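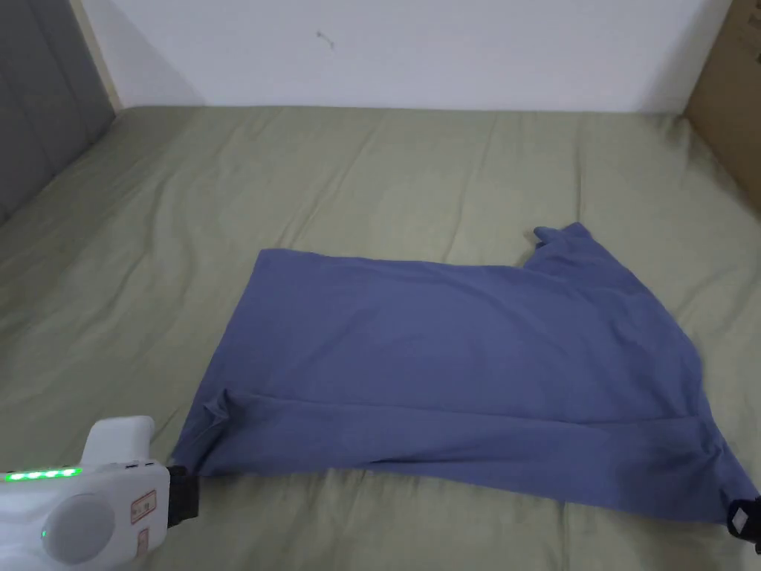 Gripper Pair Setup and Care: Garment Flattening Station

Scope

This README covers the hand-held gripper pair used at the Flendar station for the Trilloneo garment set. It applies to operators and to anyone servicing the pair. The station records T-shirts and similar light items laid out on a bed.

Before a session

Charge both grippers fully. Switch on the left unit first and wait until its row of green lights is steady, then switch on the right. Open and close each jaw 12 times without fabric. Any jaw that sticks or closes unevenly is to be withdrawn and tagged for Unai Rivas.

Wipe the markers on the jaws with a dry cloth. A scratched or lifting marker must be replaced before recording.

During a session

Grip the garment at the two bottom corners and draw it out until the lower edge is taut. Folds left in the fabric are acceptable and should be entered in the notes field. Stop after 40 takes and repeat the jaw check.

Maintenance

Jaw pads are changed every 500 takes, or sooner if fabric slips. Remove lint from the jaw hinge each Wednesday. Do not use solvent on the housing. After any pad change, the calibration routine must be run again and the result saved under the unit name, Bravo or Brikon.

Known issues

Thin cotton may bunch at the grip point. Firmware 4 reports low charge later than it should.

Contact

Hardware: Unai Rivas
Data and access: Noelia Casado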